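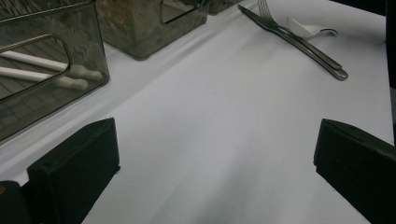
Figure 1. Gray plastic storage bins on a table with a white tablecloth.

Does Sorting at Home Cut Food Waste? A Second Look at the Gitis Method
Selma Vasić
2022-02-06

The Gitis method claims that a household that sorts its dry food into bins by date will throw out less of it. The guide sold with the method promises a big drop in the first month. I wanted to see if that held up for students living in shared apartments.

I asked students in the Skukness dorms to weigh their food trash and write it down. We ended up with 571 diary entries, but only 461 could be used. The rest had no weight or no date. That is already a problem, as people who forget to fill in a diary may also be the ones who forget what is in the cupboard.

Results
Sorted kitchens did throw out less. I do not think this proves much. The sorted group also shopped less often, and two of the kitchens were half empty during exam week. When I took exam week out, most of the gap went away. Bread and salad made up the bulk of the trash in both groups, and neither one goes in a dry food bin.

The guide also says a starter set at 60 dollars "pays for itself." I could not find any sums behind that line. My own numbers would need a full year of diaries to say either way.

Limits
Kitchen scales differ. People round down. I picked the kitchens myself, and some of them belong to friends.

Next steps
I would run it again in August with new tenants, and have someone else choose who sorts and who does not.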